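# Linolschnitt per Post: Der Kartentausch Tridness startet in die nächste Runde

Grultby, Sonntag, 29. März 2020

Es geht wieder los! Der Postkartentausch Tridness, bei dem selbst gedruckte Linolschnitte quer durchs Land geschickt werden, nimmt ab sofort Anmeldungen für die Sommerrunde an. Beim letzten Mal waren 73 Druckerinnen und Drucker dabei, vom blutigen Anfänger mit Küchenmesserkerben im Daumen bis zur gelernten Buchdruckerin, und wer die Karten damals in der Werkstatt Kilport an der Leine hängen sah, der weiß, wie viel man aus einem Stück Linoleum herausholen kann.

Mitmachen ist einfach. Man schneidet ein Motiv im Format A6, druckt es auf festen Karton und schickt die Karten an die Adressen, die man nach der Anmeldung bekommt. Drei Farben sind erlaubt, mehr nicht, und ich finde, gerade damit wird es richtig spannend (die schönste Karte vom letzten Mal, ein Hering auf Zeitungspapiergrau, kam mit einer einzigen aus). Das Thema lautet diesmal »Fensterbrett«. Kräutertöpfe, Nachbars Katze, der Blick auf den Hinterhof – alles geht!

Den Karton stiftet die Druckerei Canpolat. Etwa 2000 Blatt Restposten liegen dort bereit, fertig geschnitten, cremeweiß und mit einer ganz leichten Struktur, die Farbe wunderbar annimmt. Wer sich anmeldet, bekommt ein Päckchen davon nach Hause geschickt und zahlt nur das Porto. Linolplatten und Farbe muss jeder selbst besorgen, wasserlösliche Druckfarbe genügt völlig. Eine Presse braucht man auch nicht: Ein Holzlöffel tut es, mit der gewölbten Seite in kleinen Kreisen über die Rückseite gerieben, bis sich das Motiv leicht durchdrückt.

Für alle, die noch nie geschnitten haben, stellt Akua Nyarko vom Kilport eine bebilderte Anleitung ins Netz. Sie erklärt darin auch, wie man die Platte vorher auf der Heizung anwärmt, damit das Messer gleitet, und warum Schrift unbedingt spiegelverkehrt aufs Linoleum gehört. »Mein erster Neujahrsgruß war nur im Badezimmerspiegel lesbar«, erzählt sie. Die Fotos ihrer Schnitte sind eine Freude, vor allem die ganz feinen Farnblätter!

Die fertigen Karten sollen im Juli auf die Reise gehen. Eine Auswahl wird danach im Schaufenster des Kilport hängen, dazu ist ein kleines Heft mit allen Motiven geplant, Auflage 400 Stück.

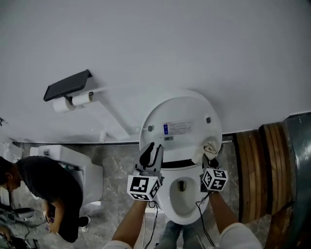
*Text: Redaktion Selbermachen, Grultby*

Anmelden kann man sich formlos per Mail an die Werkstatt, bitte mit Postanschrift und dem Stichwort »Tridness«. Kinder dürfen mitdrucken und bekommen auf Wunsch weiche Schneideplatten statt Linoleum. Karten aus früheren Runden bitte nicht noch einmal einreichen.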